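4.2 Handling irregular objects with the stock kit

We bought the Vulora gripper kit in October and ran it for the rest of the term with no custom parts. Out of the box it includes two-finger jaws, a wrist camera and the Lomo control software, and we had it moving on our own arm the same afternoon. For a small lab this was a delight! Our earlier setup, the Ogbonna suction tool, needed a new cup for nearly every shape we tried, and anything ridged or spiny was simply left out of the trials.

The test set for this section came from the Dralwood teaching collection and was picked by Citlali Arriaga, who was asked for things that would be awkward to hold. She chose 26 objects: shells and shell-like models, seed pods, lumps of slag, a few bits of broken pottery. We made 818 grasp attempts in total, each from a fresh placement. A grasp was scored as good if the object stayed in the jaws through a 20 cm lift and a slow turn of the wrist.

Just over 80 per cent of attempts were good, well beyond what we had hoped for from default settings. Smooth, rounded pieces gave almost no trouble. The spiny ones were more interesting, and we spent many happy hours on them. With these the software tends to bring one finger in low against the body, under the projections, and then close slowly until the motor load rises (the load limit can be changed, but we left it alone). Figure 3 gives the wrist camera's view with a finger at the lower body of one such piece.
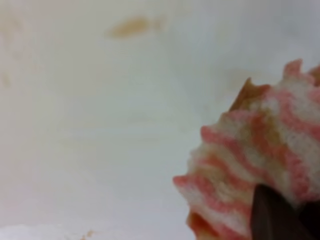 Figure 3. Wrist camera view of a spiky pink-and-white object, partly hidden by the dark grey gripper finger.

The camera is the weakest part of the kit. Fine detail is soft at close range, and colours come through muted, so we would not rely on it for sorting by surface pattern. Outlines held up better. Turning on the slower exposure mode made little difference in our lab, though a second lamp beside the work surface helped a good deal. We would gladly pay extra for a sharper lens, and we have passed that request on to Vulora along with our grasp logs.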